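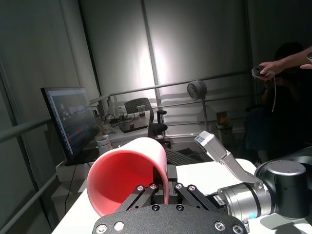 January, after lunch. Cup notes, continued from the loose sheet.

Using the pink cup as the reference from now on. Marked volume in the Datcombe list is 300 ml. Filled to the brim on the kitchen scale it comes out close enough to that, so I'm leaving the list figure alone. The base measures 47 mm across with the calipers. I took the base twice because the first reading was with the jaws on the molding line.

Rolling, lying on its side, no water. The cup tapers, so it never goes straight – it swings around toward the base end and comes to rest. I did 5 pushes by hand from the same pencil mark. Four stopped well inside the table. The fifth went farther and I caught it. I think I pushed harder on that one, but I'm leaving it in.

Checked the tabletop with the long level. It is down a hair at the end nearest the back desk. Not enough to see, but an empty cup on its side finds it if you wait. Put a folded card under that foot for now. Proper fix is to wind the foot out, and the locknut is stiff, so bring the thin wrench from Petersen next time. Same wrench fits the back desk.

Color: the inside reads a good deal deeper than the outside. Zusus asked for one color value per object on their sheet. I wrote down two, inside and outside, and added a line saying which was which. They can throw one away if they want.

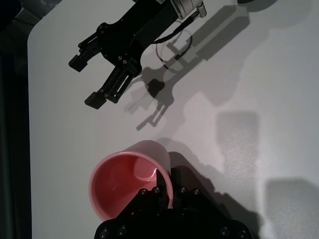 Hjørdis Sjögren thinks two values is still one too few, and that the rim should get its own line. Her point is that the rim is what people go by when a cup is lying down, and that on the Domside cups the rim and the wall were so close that the sheet was no use to anyone. She would also like the inside read at the bottom of the cup as well as near the mouth.

Fair. Added a rim line. Read the inside at the bottom too, and it came out darker than near the mouth, but the card hardly fits down there and I don't trust the reading. Put it in brackets.

Tried it with 200 g of dry rice in the cup, standing. Much steadier when the table is bumped. Tipped over, the rice goes everywhere, as you would expect – swept up, and there are probably still grains under the keyboard. If we do this again use the big washers in a bag.

Cleaning: dish soap and a soft cloth only. The green pad leaves marks on this kind of plastic and they show inside where the light hits. The table gets the damp cloth first, then dry. No spray. 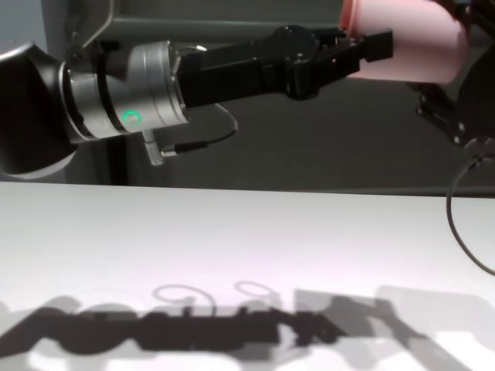
Pink cup, sideways over the white table.

Still to do:

- wind out the table foot, remove the card
- coil the cables on the back desk and tie them
- ask Datcombe whether the cup comes in a second size
- send the sheet to Zusus with the rim line added
- find the lid for the rice tub

Calipers are back in the top drawer. Battery is getting low.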